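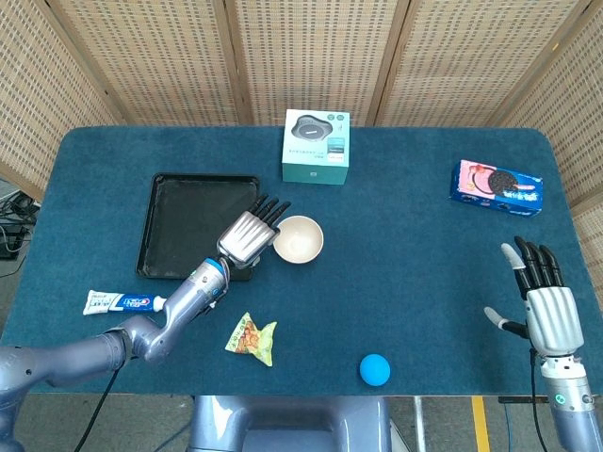

Ukton, June 2026

Posted in: Arms & Hands > Faults and Stops

Left hand goes limp over the bowl, right hand never does

Irfan Tanoli

Hi all, I'm hoping somebody has seen this one before I start taking things apart. We have a two-armed setup with Nurnen hands on it, and the job is about as simple as it gets. Left hand picks up the bowl, puts it in the black tray, goes back to its waiting position. Later on it's supposed to do the toothpaste and the snack packet too, but I haven't gotten that far because of the bowl.

What happens is the left hand comes in over the bowl, the fingers start to curl, and then every so often it just lets go of everything. The fingers lose all their strength, the arm carries on like nothing happened, and I get error 73 on the screen, which the manual explains as "hand communication." Thanks, manual. A power cycle brings it back every time. Out of the last 100 tries it did it 13 times, and I couldn't find any pattern in when.

The part that really bothers me is that the arm keeps moving. Last week it had the bowl maybe four inches up when the hand quit, the bowl came down on the edge of the tray, and the arm went ahead and "placed" nothing at all. It didn't break, but I was reaching in to move the blue ball at that moment (yes, I know) and the forearm went right past my knuckles. I've been a lot more careful about where my hands are since then. 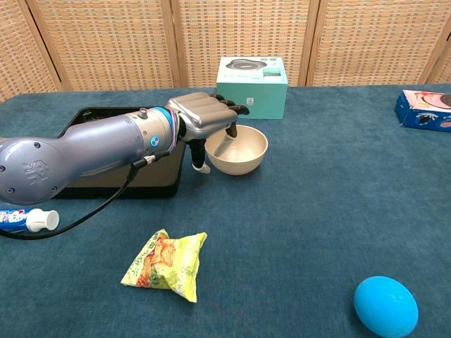

Left hand at the bowl, cable looped below the forearm.

Things I've tried: swapped the power supply, reloaded the hand software, slowed the whole move down to half speed. Half speed made it worse, if anything?? The right hand runs the mirror image of the same program with no trouble. I ran it all afternoon with the bowl on the other side and never got one error.

Is this a dying hand or am I missing something dumb? A replacement from Stulik is a long wait and I'd hate to send this one off for nothing.

stripped_thread

Before you mail anything to anyone, look at that cable! The black one that comes off the underside of your forearm and loops down over the tablecloth. I'd bet lunch on it. I had the same kind of complaint on a different arm last November and chased software for two weeks, and all that time it was a connector being tugged a tiny bit whenever the wrist rolled over.

Try it like this. Stop the arm, hold the hand in the bowl position, and have the status page open where you can see it. Now wiggle the cable right at the connector, gently, then farther down by the tray. If the hand drops out while you're wiggling, there's your answer. Then do the same with the thin colored wires at the wrist, because those flex a lot more than the fat one does and a broken strand inside the insulation looks perfectly fine from outside.

It would fit with half speed being worse too. The hand spends longer in the bad position, so the loose contact has more time to act up. I'm guessing on that one, but it's what mine did.

If it is the cable, tie it down along the forearm and leave enough slack at the elbow that it can bend all the way without pulling. Also get it up off the table. That tray has a raised rim, and a loop hanging that low is going to catch on it sooner or later.

polly_k

Could just be a bad hand. We sent one back to Stulik and the new one was fine.

gearheel

I agree with the wiggle test, but I want to talk about the other half, because you kind of slid past it. An arm that keeps driving after its hand has dropped off the line is a separate fault, and I'd fix that one first — even if the cable turns out to be the whole story.

On ours (Kermani controller, so your menus may be different) there's a setting for what to do when an attached device stops answering. It came set to "log only." That means it writes a line in the log and keeps right on going, same as yours is doing. Change it to stop both arms. You want both, since the right one is sharing the table. Then look for the timeout next to it. Ours was 1000 milliseconds, and a full second is a long way for an arm to travel, so I turned it down until I started getting false stops and then backed it up a little.

Test it on purpose afterward. Bowl off the table, everybody standing back, slow speed, somebody on the e-stop, and switch off the hand's supply in the middle of a move. If the arm doesn't stop, don't run it.

And please don't reach in while it's live, not for the ball or anything else. Pause it first, every time.

Irfan Tanoli

Okay, wiggled it. Dropped out on the second wiggle, right at the forearm connector, error 73 and everything. The wrist wires seem fine so far. I owe stripped_thread a lunch.

Found the setting too and yep, log only. I've switched it to stop both arms but haven't done the pull-the-power test yet, so it's staying off until I have a second person on the button. Does anybody know if that connector can be replaced without pulling the whole forearm cover?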